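Funwood Forums > Shop Setup and Storage > Tape grid on the bench, tell me I'm wrong

tenonsaw_52
I sort hardware for kits. Hinges, knobs, little bags of screws. For years I sorted it by swearing. In February I laid out a grid on the table in blue painter's tape so every pile would have its own square. My wife says it looks like a crime scene for mice. Opinions welcome, within reason. 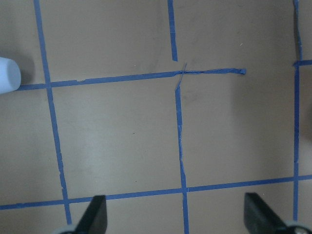

Before anyone asks, I own a ruler. I own several. The layout went down at 11 at night with the radio on, and I tore the tape by hand because the scissors were upstairs. The long crosswise strip ends in a crumpled, ragged tip that's lifting a bit, and the vertical that meets it doesn't line up with its other half. I maintain that a hinge does not care.

mivham_mike
A hinge doesn't. I do. Snap a chalk line, lay the tape to it, cut with a knife. Ten extra minutes.

tenonsaw_52
Mike, your pegboard has outlines drawn around the outlines.

Sirkka Saarela
Tape is fine for trying out a layout. Then you rout it or paint it. We had a taped packing table at Savolainen for one winter and by spring the lines were mostly lint. If you're sliding parts across it, every loose end is a little snowplow.

drultcombe_dan
Disagree with Sirkka. I've had tape down on mine for two years. A roll is cheap, and when I change what I'm packing I peel it and start over. Try that with a router. I do burnish mine down with an old gift card, though.

tenonsaw_52
Another one for the prosecution:

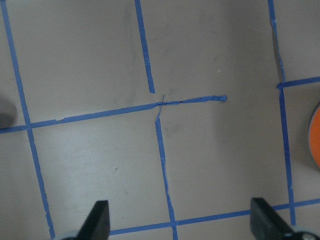 Folded end on the crosswise strip, well short of the next line over.

mivham_mike
So that's one square with a door in it.

tenonsaw_52
Open plan. Very modern.

Sirkka Saarela
The twisted bit near the middle would bother me more than the gap. You can't press a crease like that flat. Pull that strip and lay a fresh one, and hold the roll low while you do it. It twists when you wave it around.

drultcombe_dan
Seconding the low roll. How many pieces are you sorting at a go?

tenonsaw_52
300 on a big night, 60 on a normal one. Fine, I'll redo the crosswise strip. The verticals stay as they are, they've got character.

mivham_mike
They've got a lean.

tenonsaw_52
Scissors are still upstairs. Will report back.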